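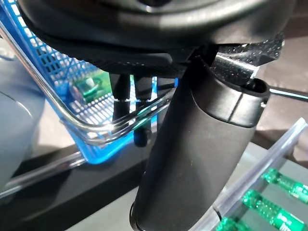 Ticket 789
Opened: 29 April 2024
Site: Skolano, back aisle
Category: Shelving and fixtures
Subject: Bottles on bottom shelf will not stay upright
Priority: Low (requested: Urgent)

Reported problem

Drinks on the lower shelf of the Umura unit keep falling over. Stand one up, walk to the register, come back, and it's lying down again like it pays rent. Middle shelf is fine. Top shelf is also fine, but it has nothing on it, so I'm not giving it much credit.

First reply from Nullik fixtures desk

Please confirm the unit is level and that the shelf is not overloaded. Please also confirm it is an Umura unit.

Site response

It is an Umura unit. It says so on the invoice, next to the price, which I remember well. Level checked front to back and side to side. Bubble sat in the middle both ways. As for overloaded, define overloaded. The lower shelf has the Pepsi, the dark sodas and whatever got put there during the March reset and never left.

Things tried so far

1. Turned all the labels to face front. Looked nicer. Bottles fell over facing front.

2. Wiped the shelf down in case of old syrup. Found old syrup. Removing it made matters worse, and I now suspect it was structural.

3. Raised the back clips one notch so the shelf tips forward. Do not do this. It took 40 minutes to put right, and the Skyrme manual covers it in a single sentence.

4. Moved the green sodas up to the middle shelf in two loose rows, yellow caps in front and green caps behind. They have room to breathe up there and every one of them is standing.

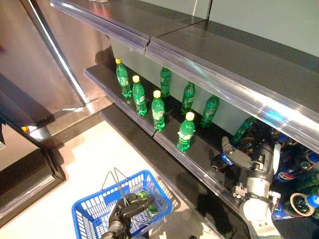

5. Started pulling the fallen bottles off the lower shelf to restock it from the back. In progress. A green one has worked its way toward the rear and is leaning there.

Nullik reply

Based on the above, the fixture is not at fault. Suggest using the empty top shelf.

Site response

The top shelf is reserved for a promotion that was due in March. I have asked again. Please leave the ticket open.

Status: Waiting on customer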